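Pre-purchase inspection checklist for a tabletop gripper cell, with comments
Site: Brallside, packing room bench
Date of inspection: Sep 11, 2019
Purpose: to decide if we buy a second cell of the same kind, and what must be in the budget for it

How to read this list. Each item has a result, which is OK, OK with remark, Open or Fail. After the result comes my comment. The comments are long in some places, for the reason that the last checklist had only check marks and when we came to plan the money in January we could not remember what the marks meant. Items marked Open must be closed before the order goes to Tadia. Items marked Fail must be solved by the supplier or must have their own line in the budget.

Part A. Before power

A1. Main switch is within reach of the operator and has a label.
OK. The label is in English only. Please ask for a second label in Spanish, it costs almost nothing if it is ordered with the cell.

A2. Emergency stop button works from both sides of the bench.
OK with remark. There is one button on the left side and one on the right. The right one is mounted low and a person who stands close can press it with the hip. This is safe but it stops the work. For the second cell I would like the button to be moved up to the bench edge. Tadia says this is a standard option.

A3. Bench is fixed to the floor and does not move when pushed.
OK. I pushed with both hands at the corner. For the new cell, the floor anchors are not in the Tadia price. We must hire someone to drill. See part E.

A4. Table surface is clean, flat and without sharp edges.
OK. White surface is a good choice, dirt is seen at once. Ask for the same again.

A5. Ground wire is connected from the bench to the cabinet.
Open. The wire is there, but I did not find the measurement report. It should be in the folder from Bustamante, who made the installation. If the report does not exist, a new measurement must be made, and we pay for it.

Part B. The gripper

B1. Gripper is tight on the wrist, no play by hand.
OK. Checked with power off.

B2. All visible screws in the finger links are present.
OK. None missing on the sides that I could see. There is no paint mark on the screws, so we can not see if one has turned. I will put marks. For the new cell, this should be done at delivery and written in the acceptance paper.

B3. Finger pads are not worn, pattern of the pad is still clear.
OK. The pads have a cross pattern and it is still sharp. But the pads are a wear part and they must be in the yearly budget. The supplier list gives a price per pair. I propose 3 pairs for each cell for the first year, and after this we look at what was really used.

B4. Pinch points between the links are known to the operators and marked.
Fail. The fingers have several links which move together, and between them a fingertip can be caught. There is no yellow mark and no warning on the bench. This is cheap to repair and we should not wait for the second cell. Stickers from Uvulard can be ordered this week. Also the training page must have a sentence about it: hands stay out when the fingers move, also when they move slowly.

B5. Gripping force is set to the value in the risk assessment.
Open. The value in the controller and the value in the paper are not the same. I think the paper is older. Somebody who has the right to change the risk assessment must decide which one is correct. Until then the cell runs with the lower value.

B6. Gripper holds the part when power is lost.
OK with remark. Tested with a light part only. For heavier parts we have no result, and in the plan for the second cell there are heavier parts. I ask that this test is made at the supplier before delivery and that they send us the result in writing.

Part C. Loose cable handling

This part is new. The reason for the second cell is mainly that we want to pick up and sort loose cables from the table, and this is more difficult to plan than boxes. A box has the same shape every time. A cable has another shape each time it is put down. So the checks for boxes are not enough, and I have written some more.

C1. Work area between the fingers is large enough for a bundled cable.
OK. With the fingers fully open, a cable in loose coils has space between them. A larger bundle, for example a power cable with a thick plug, was not tried. Before we order I want to know the largest bundle that we will have, and compare it with the opening in the data sheet.

C2. A loose loop can not hang on the gripper body.
OK with remark. This is my biggest worry. There is a small bracket at the gripper body, and a strand of cable can lie very close to it. If a loop goes around the bracket, the robot lifts the cable at a place where we do not expect it. A smooth cover over the bracket would help. I asked Tadia for a price and I put a place for it in the budget, without a number for now. 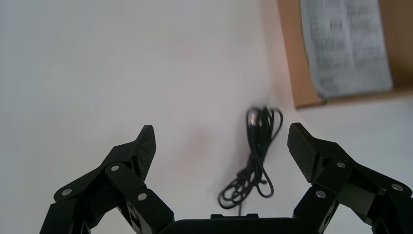
C3. The robot stops if a cable is pulled tight.
Open. The function exists in the controller, but the limit is the factory one. A thin cable will break before this limit comes. Somebody must try with scrap cable and find a lower limit. This is work time, not equipment, and work time was forgotten in the first budget. I ask for 3 days of one technician.

C4. Connectors are not damaged by the fingers.
Open. A hard pad with a pattern holds well but it can press marks in a plug. We need to look at plugs after gripping, with a magnifying glass. If there are marks, we need softer pads, and they wear faster, so the line in B3 becomes higher.

C5. Cartons and packing material are kept outside of the reach of the arm.
OK with remark. Cardboard is not dangerous for people, but the arm can push a carton into the work area or from the table. The work area has no border. I recommend a line of tape on the surface, and a shelf for cartons next to the bench. The shelf must be in the plan because the room is small and it takes the place of the old cart.

C6. Light on the table is enough and does not make strong reflections.
OK. For dark cables on a white table the contrast is good. If we later have white cables, it will be a problem for the camera, and we will need a dark mat. A mat is a small cost, please write it in now.

Part D. Papers and people

D1. Manual is at the cell, in the last version.
OK with remark. The manual is there, but it is the printed one from delivery. There were changes in the software after.

D2. Operators have signed the training list.
Fail. Two operators use the cell and are not on the list. They must do the training before the next shift. For the second cell, the training must be paid together with the equipment. When it is a separate request, it is always late.

D3. Service contract covers the gripper and not only the arm.
Open. In the contract that we have, the arm is covered and the word gripper does not appear. I have written to Tadia. If the answer is no, we compare with the offer from Bustamante, who can come faster but does not keep the parts in stock.

D4. Spare parts are in the cabinet.
OK with remark. One pair of pads and some screws. No spare finger. Delivery time for a finger is 33 days according to the last offer, and a cell without a finger is only an expensive table for this time. I recommend one complete spare finger set, shared between both cells, under the condition that both grippers are the same model.

Part E. Lines which must be in the budget for the second cell

Cell with arm, gripper and controller: offer from Tadia, received.
Floor anchors and drilling: no offer yet.
Electrical connection and ground measurement: offer from Bustamante, received, but without the measurement. Ask them to add it.
Raised emergency stop button: option, price received.
Cover for the bracket at the gripper: price asked.
Wear parts for the first year: see B3, wait for C4.
Spare finger set: price received.
Warning stickers, floor tape, table tape: Uvulard, small amount, order for both cells together.
Shelf for cartons and dark mat: from the normal room budget, if this is allowed.
Training for all operators: no offer yet.
Technician time for cable tests: see C3.
Reserve: 10 percent of the total. In the first project we had no reserve and we used the money of the spare parts, and the cabinet shows it.

My recommendation

The existing cell can continue to work with the lower gripping force, under the condition that B4 and D2 are corrected first. For the purchase of the second cell I can not yet say yes. The open points in part C are the important ones, because they can change which gripper we buy, and the gripper changes the pads, the spare parts and the service. I suggest to do the cable tests on the existing cell and only then to sign. The offer from Tadia is valid long enough for this, I have asked.

Copies: production planning, purchasing, safety folder in the packing room.
Next inspection of the existing cell: January, or earlier if the gripper is changed.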